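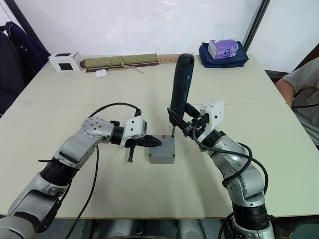

How to check the fuel surcharge on a freight bill

By Roksolana Yatsenko, Sun 7 November

Diesel went up again, so every carrier in Dredcombe is sending new surcharge sheets. Quick version of how I check ours. Takes a few minutes per bill once you have the papers out.

What you need

The bill. The carrier's surcharge table. Your rate agreement, signed copy, not the quote. A calculator.

Step 1. Find the table

Usually on the carrier's site under rates or tariffs. Zallov puts theirs at the bottom of the rate page. Coetzee only emails it, and you have to ask to be put on the list. Ask. Save a copy every time it changes and put the start date in the file name. Old tables disappear.

Step 2. Find which diesel price they use

Should say so at the top of the table. National average, regional average, or the carrier's own number. Own number is the one to watch. If your agreement names a public average and the table uses somthing else, the agreement wins. Write to them and say so.

Step 3. Match the date

Gets missed most. Is it pickup date, delivery date or bill date? In a month when prices jump, the difference can put you in another row. Our Clenditz loads are picked up on one side of a price change and billed on the other nearly every time. Agreement says pickup. Bills kept using the billing date.

Step 4. Read across

Find the diesel price for that date, find the row it falls in, read the percent. Check the edges of the row. "Up to but not including" matters if the price lands right on the line.

Step 5. Do the math on the right amount

Surcharge goes on the line haul charge. Not on the total. Liftgate, waiting time, storage, none of that gets a fuel percent unless you agreed to it.

Our last bad one: line haul $2000, table said 9 percent, they billed 10. So $180 became $200. Small, but it was on every load for weeks. 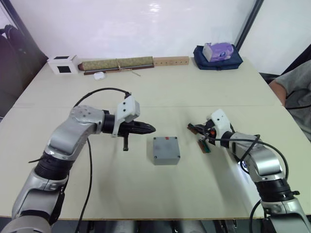 Two silver arms, white tabletop.

Step 6. Dispute it

Short email. Bill number, pickup date, the row you used, the amount you get, the amount they got. Attach the table. Don't write a page about the goverment and the price of oil, the person in billing can't do anything with it.

Pay the part you agree with on time. Check your agreement first on that, a few carriers treat a short payment as late.

If you pay by the mile

Different table, cents per mile in place of percent. Same steps. Check the miles too, they should come from whatever mileage guide the agreement names. Empty return miles only count if it says they count.

Before you sign again

Renewals here mostly come up in December. Things to ask for:

A named public price, and which day's price.
Pickup date in writing.
A row where the surcharge is zero. Plenty of tables start above it now, so you pay even when diesel is cheap.
Notice before the table changes.

Melaniia Didenko asked if a flat rate with fuel built in is better. Depends. Good when prices climb, bad when they drop and you're locked in. We tried it for one lane, went back to the table.

Will add a blank check sheet when I get to it. Spreadsheet needs cleaning up first.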